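Home | Diary | Archive | Letters | About

We use cookies to keep this site running. By reading on you agree to their use. OK

September, a little after ten at night

I have been trying to write this since supper and keep getting up to rinse a cup or look out the window, so I'm just going to start with the march and let it wander where it likes.

I went. I said I wouldn't, what with my knee and the rain they were promising, and then at noon I was lacing my good shoes and looking for the umbrella with the bent rib. The council in Rukport wants to close the Bulline bus line, and anybody who has ever needed to get from the hill down to the clinic without a car knows what that would mean. I've ridden it most of my grown life! I rode it to my first job and I rode it home from the hospital with my arm in a sling, and the driver that day waited until I'd sat down before he pulled away. I suppose you don't forget a thing like that.

The paper says 200 people turned out. The organizers say 2000. I was there, squashed up against the railing by the old Usance bank, and I couldn't tell you who is nearer the truth (I'm short, and mostly what I saw was raincoats). It felt like a lot of people. It sounded like a lot too, once the drums got going.

What everybody is talking about tonight, though, is the boy with the cabbage. He can't be much more than sixteen. When the councilman came out on the steps to tell us how carefully he'd listened, this boy walked up, very polite, and held out a whole green cabbage to him like a bunch of flowers. The councilman took it! I think his hands did it before his head caught up. Then he had to give the rest of his speech holding it, and he never found a good moment to put it down. I laughed until I had to lean on the lady next to me, who was laughing just as hard.

By four o'clock it was on everybody's phone and they were calling the poor kid Cabbage. I do hope he likes it, seeing as he's probably stuck with it until he's a grandfather. I was called Biscuit all through school over one lunch tin, and there's a woman at the pharmacy who still says it across the counter.
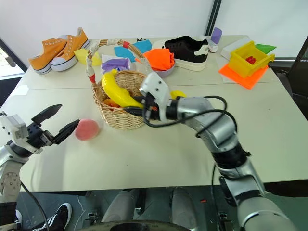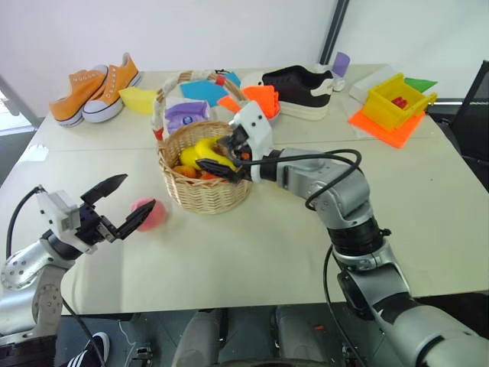 Anyway, the part I keep turning over is what came afterward. Some of us went into the Unnithan tea room to dry off, and there was a man at the next table going on about how silly it all was, how young people only want to be looked at and nobody will take the bus business seriously now. I wanted to say something and I didn't. I stirred my tea and looked at my wet shoes. All the way home I was making wonderful speeches to him in my head, with pauses and everything, and every one of them came too late to be any use.

I'd have told him that I wrote 2 letters to that council last winter, good ones, with the timetable copied out neatly and a paragraph on the clinic hours, and got back the same printed card both times. A cabbage got the Bulline line on the evening news. I'm not sure I like living in a world that works that way, and I'd have told him that too, to be fair to him. My mother would have been scandalized by the waste of a good vegetable. She'd have wanted to know if the councilman took it home and cooked it, and now I'd like to know myself.

The vote is put off until next month. I don't know if that's good news or only slow news. I've promised to go and sit in the public seats, which are hard as a church pew, so I'll bring the flat blue cushion off the kitchen chair and a thermos if they allow it.

The knee is complaining now, as I said it would. I've got it up on the footstool with a towel around it, and my coat is still dripping over the bathtub. I must remember to ring the clinic in the morning and change my appointment, and to get milk, and to look for the third letter I started in the spring and never sent. I believe it's in the drawer with the string.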